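Chapter 6
Reading a Resource Estimate

Before a mining company sells an ounce of anything, it sells a number. The number is usually large, it usually appears in the first paragraph of a press release, and it usually comes with a word such as "inferred" or "indicated" that most readers skip. This chapter is mostly about that word.

Take the Grendine copper project, which we will follow through to the end of Part Two. Its owner, Moschos Metals, drilled the property over two summers and then announced a resource. The share price moved the same day. Very little copper had been seen by anyone at that point. What the company had was drill core, each piece about the width of a wrist, pulled from holes spaced 200 meters apart. Everything between the holes was a geologist's opinion.

Opinion is not a dirty word in this trade. Good geologists are right often enough to earn a living at it. But an opinion turned into tonnes and grades, printed in a table, starts to look like a measurement, and companies are in no hurry to correct the impression. Evanthia Giannakopoulos, who spent much of her career checking estimates for lenders, used to cover the totals with a sheet of paper and read the notes first. Students should pick up the same habit.

The notes say how the samples were taken, how they were split, and which laboratory tested them. They say what was done with unusually rich samples, which can lift the average of a whole deposit if left alone. They give the cutoff grade — the lowest grade the company decided to count. Lower the cutoff and the tonnage grows, with no new drilling at all.
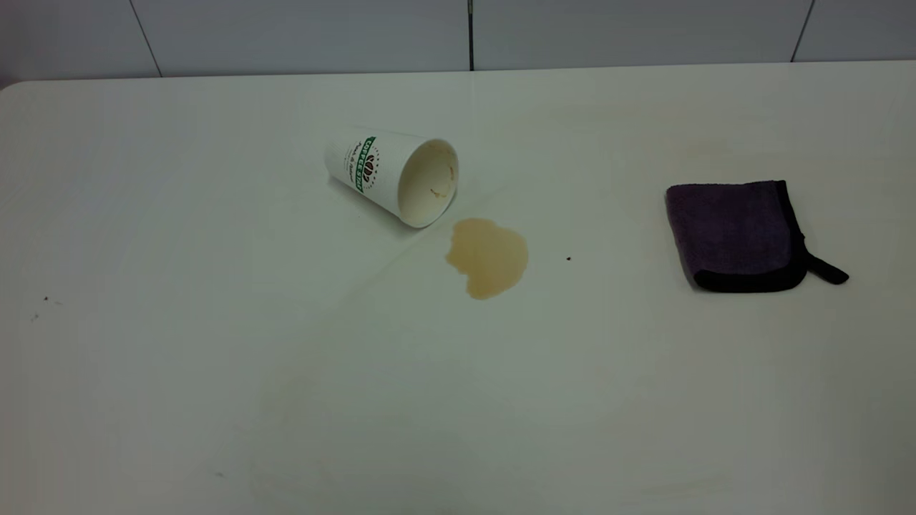 Figure 6.1. White tabletop and tiled wall.

Sampling deserves more suspicion than it gets. A core is sawn in half, one half is kept, and the other goes off to be crushed. From the crushed rock a small portion is ground to powder, and from the powder a smaller portion still is tested. At each step something can be lost, mixed up, or carried over from the sample before. Labs run blanks and standards to catch this. Whether the company looked at the results is another matter. At the Hemuncombe gold project, the blanks had been failing for an entire June before the database was checked, and the estimate had to be pulled.

Then there is the question of money. A resource does not have to be worth mining. It needs only "reasonable prospects" of being worth mining, a phrase with a good deal of give in it. A reserve is a stricter thing: it must be backed by a study of costs, recovery, and price. Promoters blur the two whenever they can. The owners of the Jarkness property talked for years about 3000 tonnes a day of mill feed — a rate taken from a mill that had not been designed, on land where the road had not been permitted.

Section 6.1 sets out the resource categories and what each one allows a company to claim. Section 6.2 deals with drill spacing, and returns to the holes at Grendine. Readers who skipped the material on sampling error in Chapter 5 should go back to it now, as the exercises assume it.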